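**Two-arm cell keeps drifting on the right side, what am I missing?**

**bamden_ludi**
Hi all, long-time reader, first proper post. I look after a small two-arm cell and the right arm has started landing its picks off to one side, always the same side. I re-teach the points, it's lovely for a morning, then by three in the afternoon it's clipping the edge of the box again. The left arm is fine. Same controller software on both, same grippers, both bolted down on their own base blocks. I've done the zeroing routine twice. I'm out of ideas that don't involve swearing!

**morkberg523**
Have you checked the base bolts? Everyone blames the calibration and it's the bolts nine times out of ten. Put a spanner on all of them, then put a dial gauge on the base and lean on the arm with it switched off.

**bamden_ludi**
Bolts were the first thing I did (and I did them cold, with the proper torque wrench, before anyone asks). None of them moved. Haven't tried the gauge.

**UstynaM**
Hello Ludivine, Ustyna Moroz here, we emailed about fingers once. Which joint is warm by the afternoon? We had a shoulder joint that crept as it heated up and it looked just like what you describe. Run it for 200 cycles from cold, touch off on a fixed point, then do the same after another 200. If the number walks and then settles, that's heat, and you want a warm-up routine before you teach anything.

**morkberg523**
Sorry but I don't buy the heat thing on arms that size. They're hardly lifting anything. I'd be looking at the frame. Does the whole table rock when the left arm stops hard?

**bamden_ludi**
Hmm, it might? I can feel something through the front rail if I rest my hand on it, but I assumed that was normal. How would I tell?

**aoife_mcg**
Glass of water on the table, move the left arm about at full speed, hold the right one still. Low tech but you'll see it in a second. Then check the feet. Ours had one foot sitting on a grout line and it was forever working its way loose. I packed it, locked the nuts and it's been good for 2000 hours.

While you're under there, look at how the cables hang as well. A tight cable will pull a small arm off, I don't care what the data sheet says.

**UstynaM**
I'd still do the warm test first, it costs nothing and you don't need to get under a table for it.

**morkberg523**
It costs you 400 cycles, the water costs you a glass of water :)

**khrystyna_m**
Can we see how you've got it laid out? Hard to say much without knowing how far the right arm has to reach. We run a similar pair at Derkach and ours hates anything near full stretch.

**bamden_ludi**
Fair enough! I've got the layout in the simulator, so same bases, same frame, same bits on the table. The right arm is in its approach over the white box, which is the move that goes wrong. 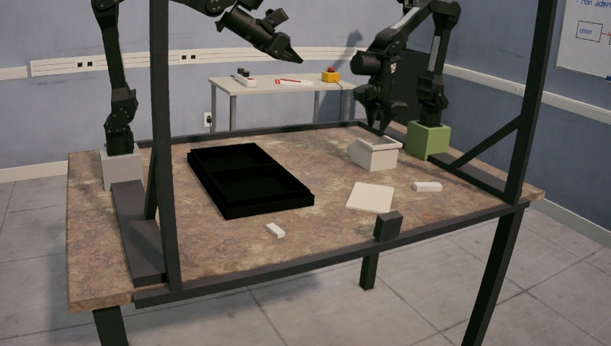 *Cell layout in the sim, right arm (green base) lowered over the open box. Tray in the middle.*

**khrystyna_m**
Thanks, that helps. The box is well towards the back, so I'm less worried about stretch than I was. What I'd try is teaching a second point on that white tile to the right of the tray and touching off there as well. If both points are out by the same amount in the same direction, suspect the base or the table. If they're out by different amounts, go looking at a joint.

**aoife_mcg**
Agree with that. And pin the box down before you start, or you'll spend the day chasing a box.

**bamden_ludi**
Oh. It's only sat there on the real one too. I'll put a couple of stops round it tonight and do the two-point check from cold, then the water glass, then Ustyna's warm run if I've still got the patience. Is there a decent way of logging the touch-offs or do you all just write them down?

**UstynaM**
I write them down. Time, joint temperature, offset. A sheet with 24 lines does me for a full shift.

**morkberg523**
Spreadsheet, but same idea. And still get a gauge on that base please, it'll take you five minutes.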